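Zetham Parallelgreifer: Einrichten, Pflegen, Backen tauschen
Zubehör und Ersatzteile > Greifer > Zweifinger 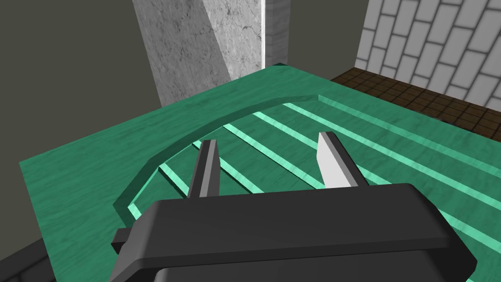 Der Zetham ist ein elektrischer Zweifingergreifer mit paralleler Bewegung. Gokedix führt ihn seit drei Jahren im Programm, und wir verkaufen ihn gern, allerdings nicht mit jedem Satz aus dem Herstellerprospekt. Dort steht »wartungsfrei«. Wir haben in der Werkstatt Iltevville genug Exemplare mit verharzter Führung auf dem Tisch gehabt, um das Wort hier wegzulassen.

Einrichten
Greifer am Flansch anschrauben, Kabel mit Schlaufe verlegen, dann die Referenzfahrt ohne Werkstück starten. Die Finger fahren einmal ganz auf und einmal ganz zu. Erst danach den TCP eintragen. Die automatische Erkennung der Fingerlänge ist bequem, bei uns lag sie aber mehrfach daneben. Messen Sie nach.

Jedes neue Programm zuerst in der Simulation abfahren, mit offenen Fingern und knapp über der Tischfläche. Kanten und erhabene Ränder am Tisch gehören ins Modell, sonst ist der Testlauf wenig wert. Wie fest ein Teil später sitzt, sagt die Simulation unserer Meinung nach nur sehr ungefähr. Greifkraft am echten Teil einstellen, von unten nach oben.

Pflege
Alle 30 Betriebsstunden die Innenflächen der Finger mit einem fusselfreien Tuch abwischen. Kein Bremsenreiniger!
Alle 900 Betriebsstunden Führung säubern und dünn nachfetten. Im Handbuch steht ein längeres Intervall, das mag für Reinräume stimmen.
Spiel prüfen: Finger schließen, seitlich von Hand drücken. Klappert es, sind meist die Backen locker und nicht das Getriebe.

Backen tauschen
Spannung aus, Finger halb geöffnet. Schrauben über Kreuz lösen, Auflage reinigen, neue Backen immer paarweise einsetzen. Danach Referenzfahrt wiederholen. Wer das vergisst, bekommt Fehler 547 und sucht ihn erfahrungsgemäß zuerst im Kabel.

Software Antal
Liegt als Testversion bei. Die Verschleißanzeige darin beruht auf Zyklen und kennt den Zustand der Backen nicht. Zum Einrichten reicht die Grundfunktion.

Lieferumfang: Greifer, ein Paar Backen, Kabel, Schraubensatz. Fett bitte gesondert bestellen.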